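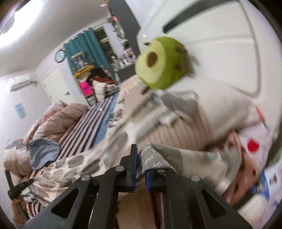
Your bed has a secret job. Eight or so hours a night, while you are busy dreaming about being late for school in your pajamas, it is working as a heat trap. The blanket does most of the work and gets almost none of the credit. Take a big cream one with grey and brown patches, and lift a single corner so the fold stands up in a little peak. The cloth doesn't stay pointy for long if you let go. It flops, and the flopping is the useful part. A blanket that stood up by itself would be a tent, and a tent on a mattress lets in a draft. A plush avocado can sit up against the headboard all night without flopping, but try sleeping under one.

By the Junholm Kids' Page
February

So how does a blanket make heat?

It doesn't. Sorry. A blanket has no batteries and no fire inside it, and if yours does have a fire inside it, please stop reading and tell a grown-up. The heat comes from you. Your body is warm all the time, even when you are doing nothing, which some of you are very good at. Warmth leaks out of your skin into the air. With no blanket, that warm air drifts off to heat the ceiling, where it does you no good at all.

Put a blanket on top and the warm air gets stuck. It hides in the gaps between the threads, in the fluff, and in the space between you and the cloth. Air that can't move around is very bad at carrying heat away. Scientists call this insulation. Your grandmother calls it "put another one on."

Why fuzzy ones feel warmer

Fuzz is a lot of tiny hairs with a lot of tiny air pockets between them. A smooth sheet has fewer pockets, so it feels cool when you first slide in and you make that noise everybody makes. Ribbed cloth, the kind with thin raised stripes, has small valleys between the ribs, and those hold some air too.

Two thin blankets can be as warm as one thick blanket, because there is a layer of air trapped between the two. This is worth knowing if your brother has taken the thick one.

Why you have to make the bed

I asked this question for most of my childhood. I am told there are reasons.

During the night you kick. Everyone claims they don't. By morning the blanket is bunched at one end, the sheet is in a knot, and some part of the bedding has gone down the gap by the wall to begin a new life. Spreading it all out again gives the fluff room to puff up. Squashed fluff has less air in it, and less air means a colder night.

You also sweat a little, even in winter. If you pull the covers back for a while before you tidy, some of that dampness can dry out. So the correct answer to "Have you made your bed?" is "I'm airing it." This works until about Monday.

Try it yourself

Fill 3 matching jars with warm (not hot!) water from the tap and put the lids on. Wrap one in a wool sock and one in a thin cotton T-shirt. Leave the last one bare. Wait half an hour and feel the water in each with a finger. Write down which is warmest. Then put the sock back where you found it, preferably dry.

COMMENTS

Gough_6: our sock jar won but the tshirt one was ALMOST the same. my dad says it was a thick tshirt

jida: I told my mom I was airing my bed and she said she reads this page too

Fletside Class 3: We tried it with a mitten. The mitten beat the sock. Can you do one about pillows next please?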